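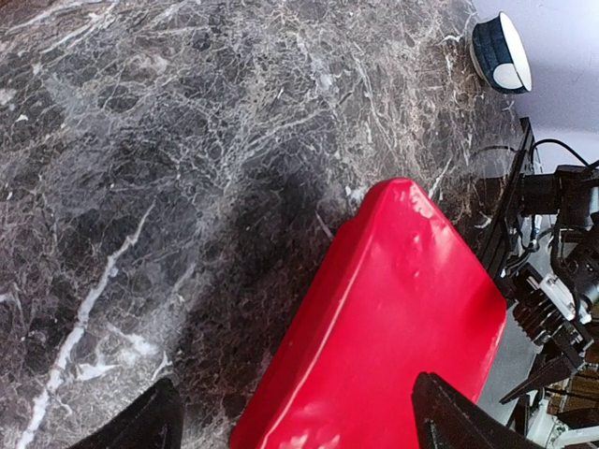 Sports > Football > Features

News Fixtures Features Lower Leagues Subscribe

The Long Road Back for Dasterer

October 1, 2021

The bus to Bumine leaves at six in the morning. It takes the coast road for the first hour and then turns inland, and by the time it reaches the ground most of the Dasterer squad has slept, eaten and slept again. The warm-up starts forty minutes after they get off. They have done this trip twice this season, once for the league and once for the cup, and lost both times by a single goal.

Dasterer is a soccer club that used to play in front of big crowds. The older stand at Olivares Park still has seats for 2000, and there were seasons when all of them were taken. The club went down two divisions in three years, then lost its main sponsor, then sold its training ground. For the past four seasons it has played at the third level, with a squad made up mostly of players who have other jobs.

Attendance at the last home game was 300. That is better than it sounds. When the team came back after the break in play last year, the first match drew 208 paying fans, and the gate money didn't cover the cost of the lights. Season tickets now cost 50 dollars, down from twice that, and children get in free behind the south goal.

The club's answer to its money problems has been to play younger. Seven of the eleven starters against Taro last weekend came through its own youth teams. The left back is nineteen and works mornings at a tire shop. The goalkeeper, who is twenty, took over in June when the veteran ahead of him moved to another club on a free transfer. He has kept three clean sheets so far and has also been sent off once, for handling the ball well outside his area.

The Taro game was a fair picture of where the team is. Dasterer pressed high for the first half hour and could have been two goals up. The center forward hit the post from a tight angle, and the follow-up shot was cleared off the line. Then Taro changed shape, put an extra man in midfield, and Dasterer stopped getting the ball. The only goal came from a corner kick just before the break. Dasterer had most of the play in the last twenty minutes and didn't manage a shot on target.

The coaching staff has been working on that problem since preseason. The team trains four evenings a week on a rented artificial field on the edge of town, shared with two school teams and a women's club. One of the four sessions is now given over entirely to attacking play in the final third: short passing around the box, late runs from midfield, crosses cut back low. The players like it. The results haven't come yet, but the number of chances per game is up from last season.

Set pieces are the other concern. Five of the nine goals the team has given up came from corners or free kicks. Dasterer defends them with a mix of zonal and man marking, and opponents have learned to send a tall runner at the far post, where the team's smallest defender stands. Against Taro, the staff moved a midfielder back there in the second half and the trouble stopped. Expect that change to stay.

Olivares Park itself needs work. The drainage on the east side is poor, and two games were called off last winter with water standing along the touchline. The visiting team's dressing room has had no hot water on and off since spring. The city owns the ground and the club leases it – an arrangement that suited both sides when the stands were full and suits neither very well now. Talks on a new lease are due to start after the winter break. The club wants a longer term so it can apply for a grant to redo the field.

None of this is unusual at the third level. Bumine plays on a field that slopes toward one corner, and Taro spent all of last season without a permanent home. Dasterer is still one of the better supported clubs in the division, and its under-17 team has won its regional league two years in a row. Three players from that group already train with the first team, and one of them, a quick right winger, was on the bench for the Taro game.

The schedule gets a little easier from here. The next three matches are at home, two of them against teams in the bottom four. Dasterer sits ninth with eleven points, six behind the last promotion playoff spot. The captain is back from a hamstring injury and trained fully this week. The second-choice center back is out for another month with a broken toe.

After those three games comes another long bus ride, this time to the north, with an early evening kickoff. The club has decided to travel the night before.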